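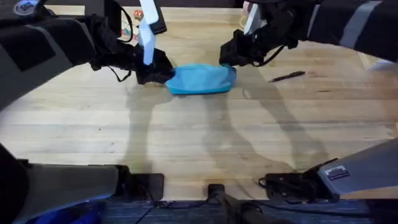 FAQ / Pouches, pens and small desk stuff

Answers by Treasa Rafferty, with corrections from Bożena Lis. Last checked 16 Nov 2023.

Do I need a pencil pouch at all?

Probably less than the stores would like. If you own a pen and a notebook, a pocket does the job. A soft pouch earns its place once you have several small things that would otherwise sink to the bottom of a bag. Before that, you're buying a bag to put in your bag.

Blue, gray or black?

I distrust most advice about color, but I'll give in on this one. A bright blue pouch is easy to spot on a pale wood table. A black one vanishes in a black backpack. Beyond that, pick what you like.

The Danau pouch says it holds 30 pens. Does it?

Maybe, if you never want to close it. Bożena got 10 into hers in April, plus an eraser, and the zipper was already complaining. We would ignore any capacity number on a tag, whoever printed it.

My pouch won't lie flat when it's empty. Is it faulty?

No. Soft fabric bunches up and keeps its creases. Pull it gently at both ends, smooth the top with your palm and leave it under a book overnight. Some wrinkles will stay. I have read that you should iron it. I have also met people who ironed a zipper.

Should everything on the table go in the pouch?

This is where tidying guides lose me. They want a bare surface at the end of every day, as if a pen left out were a moral failing. Leave out what you'll pick up again within the hour and put the rest away.
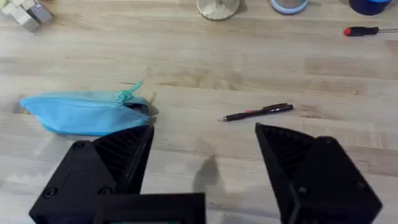

As for the surface itself, faint smudges and scuffs on a wood top are normal. Wipe with a barely damp cloth, along the grain, and dry it. The Paracha polish people keep writing to us about costs 85 for a small tin, and we couldn't tell the treated half of our table from the other.

What about ink that has soaked in?

You may be stuck with it. Treasa's rule is 2 tries with mild soap, then learn to live with the mark. Sanding one spot tends to leave a pale patch that looks worse.

Are pouches with inner dividers better?

The Dodero has them. Mine were full of crumbs and pencil shavings within some 10 weeks, and I still had to dig for the sharpener. Bożena likes hers and wants that noted.

How do I keep the pen from ending up outside the pouch?

I doubt you can. Clip it to a notebook if it matters to you. 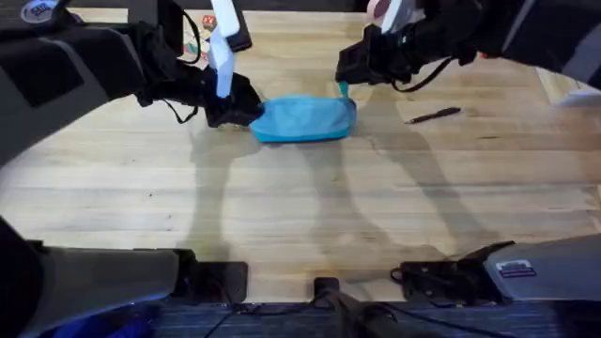

Blue pouch, with the pen still on the table.

Can I wash it?

Check the label first. Empty it, turn it inside out, use cool water by hand and let it air dry. The Dirnunport market stall told us theirs was machine safe. We'd want to see that in writing.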